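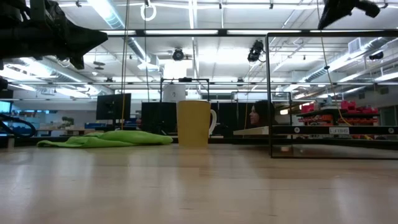

I will defend the cloth rag against the paper towel for as long as I have a kitchen to wipe down, and I'm going to do it cheerfully! My whole cleaning kit is a stack of cotton rags and a bar of soap, and it beats every roll I ever bought. Color is half of it. A bright green cloth, crumpled up beside a yellow mug on a pale wood table, is something you notice as you walk by, and when you notice it you pick it up and wipe. A white paper towel just looks like trash waiting to happen.

My conversion came in March, when the Serkari market two blocks over ran out of paper towels and I cut up an old bath sheet. I had been going through 2 rolls a week (I know, I know). The bath sheet gave me more rags than I had drawer space for, and most of them are still going. One has a burn mark from the toaster oven and is my favorite.

The usual complaint is germs, and it deserves a proper answer. A sour rag wadded up in the sink is a nasty thing. So don't keep one! Mine get used for a day, hung over the oven handle overnight, and then they go in the hot wash with the bath towels. Raw chicken juice gets its own rag, straight into the laundry. My sister-in-law in Tamuno thinks this is too much fuss, but she folds her plastic bags into triangles, so I don't take her too seriously.

What I love most is how a rag handles. It scrubs dried oatmeal, it soaks up a whole spilled coffee, it goes around the inside of a tall mug and gets right down to the bottom - try that with a paper towel and you'll be fishing out shreds. You can dry a pan with it and then grab the hot lid.

I do still keep one roll under the sink for bacon grease and for the cat. It's the same roll I bought in April.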